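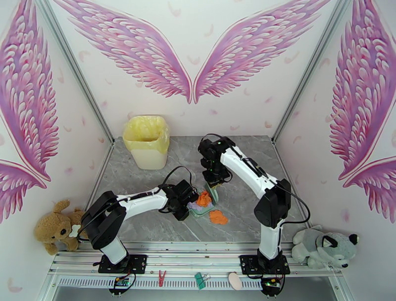

Dalia sweeping set: README and house rules

Hi, and thanks for downloading! I'm Benvinda Paiva, I look after the Dalia recordings at our Vamberg lab, and I wrote most of the rules below after arguing about them with Nuno Tavares over a lot of coffee. If you only want the data, the folders are called episodes, notes and rejected. If you plan to record more of it, or compare your own bench with ours (please do, I'd love to hear how it goes), keep reading.

What's in it

One task, done over and over. Two arms share a table, one has the dustpan and the other has the brush, and the job is to get orange and purple litter off the table and into the lined bin at the back. An episode ends when the operator says so or at 60 seconds, whichever comes first. A session has up to 100 episodes, and then the operator goes home, even if it's going great. Karim Haddadin talked me into that one and I grumbled for a week, but tired people start to snatch at things and you can see it in the joint traces.

Before you start

Walk the booth with your hands off the controls. Both arms parked, bin standing up, bag folded over the rim so it can't flap into a wrist. Then look at the cables. I mean really look, with your head tilted, from both ends of the rail. The loops at the wrists and elbows need enough slack for full reach and no more than that, and if one has crept around a joint, fix it with the power off.

The emergency stop gets tested every morning by whoever is first in. Press it, watch both arms, write your initials in the notes file. "It worked yesterday" isn't an entry.

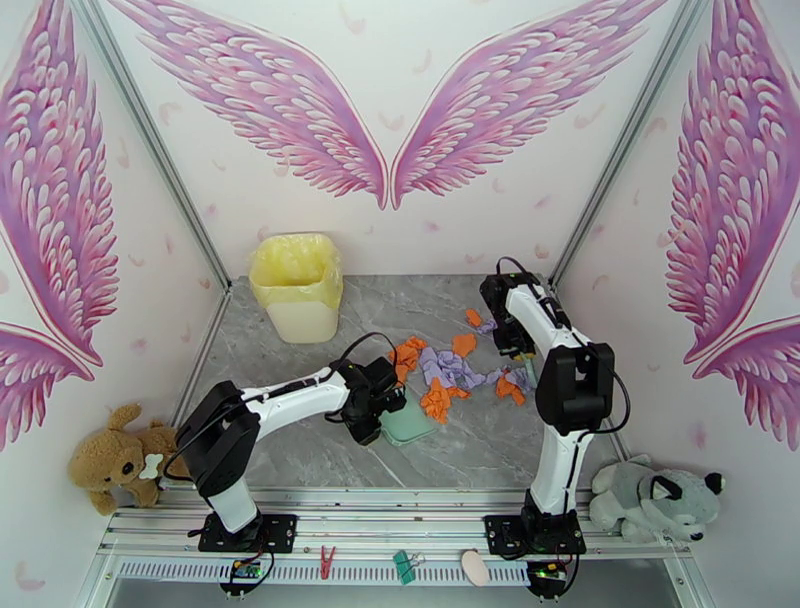 While the arms are live, hands stay on your side of the rail. I know how tempting it is to reach in and flick one last scrap a bit closer to the dustpan. Don't! Stop the episode, park the arms, reach in, start a new one. An episode where somebody helped goes to rejected, and you won't get a lecture about it as long as it's labeled.

Scatter the litter differently each time. Drop it from about hand height and leave it where it lands, because people left to themselves make tidy little rows without noticing. Mix the colors. Leave the plush toys in the front corners and the clips on the rail where you found them. Ewan Te Moana once cleaned up the whole rail to be nice, and we had a June batch that didn't match anything before it.

Keep the arms' paths from crossing over the middle. The brush arm comes in from the right, the dustpan arm waits on the left, and whoever is operating calls out "closing" before the tools meet. It feels silly alone in a room. Do it anyway, you'll want the habit when there are 2 of you.

Failed sweeps

Keep them. A dropped brush, litter pushed under the dustpan, a miss at the bin, all of it stays in episodes with the outcome marked as failed. The only things that go in rejected are human hands, a stop press, or a recording with missing joint data. Milagros Zabala goes through the outcome labels after I do and we compare. Where we disagree the label says "unsure" and I leave it that way. Please don't clean those up in a fork and call it the same version.

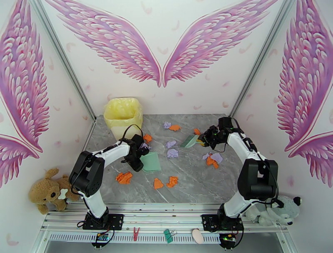 Dalia Notes, issue 64

Contact between the tools is fine if it's slow. Brush bristles on the lip of the dustpan, sure. Gripper against gripper is a stop, every time, even a light tap, and then both sets of fingers get checked before you go on. Write down which side touched which if you could tell.

Versions and where to complain

Rules changes go in the notes folder with the date and the name of whoever asked for it. The last one was Tue 15 November, when Nuno got the bag check moved to the top of the list. If you use the Grundo loader, it skips rejected by default, so turn that off if you want to study stops. The older Azevedo script reads everything and doesn't warn you, and I keep meaning to fix that.

Still missing: lefty sessions with the tools swapped. Karim has a start on it.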